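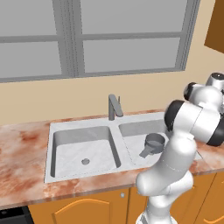
Aprendizagem de robôs por demonstração
Apontamentos da aula prática 3: recolher exemplos em cozinha simulada

Bem-vindos de volta! Estes apontamentos são para ler com calma antes da sessão no laboratório, de preferência com o simulador aberto ao lado (e um café, que a coisa ainda demora). Quem faltou à aula anterior pode pedir as notas ao Kayode Okeke, que teve a gentileza de as passar a limpo.

1. O que conta como exemplo

Na aula teórica falámos de pares observação-ação, e no quadro tudo parecia muito arrumado. Na prática, um exemplo é um episódio inteiro: a imagem em cada instante, a posição das juntas, o comando enviado e, no fim, uma etiqueta que diz se a tarefa foi cumprida. O nosso conjunto, a que chamamos Clusier, tem neste momento 2,061 episódios (deixo o número como aparece no painel, com vírgula à inglesa), e gostava muito que cada grupo lhe acrescentasse mais 11 até ao fim de novembro.

2. A tarefa do lava-loiça

Vamos trabalhar com uma instrução curta: mudar o tacho de uma cuba para a outra. Parece pouca coisa, eu sei, mas reparem em tudo o que lá está metido. O braço tem de contornar a torneira, passar por cima da divisória e pousar o tacho sem bater no rebordo, e a política que treinarmos só saberá fazer isto a partir de posições parecidas com as que lhe mostrámos. Por isso queremos variedade no arranque: tacho à esquerda, tacho à direita, cabo virado para vários lados, braço mais recolhido ou já debruçado sobre a bancada.

Um caso útil para discutirem em grupo é o do tacho na cuba esquerda, com o cabo apontado para a frente, e o braço arqueado sobre a cuba direita. Que caminho escolheriam? A Efe Tamuno defende que se suba primeiro e só depois se rode; eu costumo fazer as duas coisas ao mesmo tempo, e confesso que os meus episódios saem mais tremidos do que os dela.
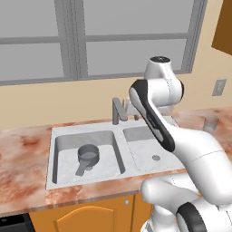 3. Como gravar

Abram o Grisudo, escolham a cozinha e deixem que o programa sorteie a posição inicial. Façam três ensaios sem gravar, só para ganhar mão. Depois gravem a um ritmo constante, sem pausas longas a meio do gesto: o modelo aprende também as vossas hesitações, e depois custa imenso tirar-lhas!

Os episódios falhados guardam-se na mesma, com a etiqueta "falha" e uma linha a contar o que correu mal. No ano passado apagámo-los quase todos e fizeram-nos muita falta quando quisemos treinar o classificador de sucesso.

4. Para entregar

Os episódios do grupo, uma tabela com as posições iniciais e meia página de comentário. Dúvidas sobre o formato dos ficheiros, com a Ľubica Machala; sobre o resto, comigo, no gabinete 8, depois do almoço.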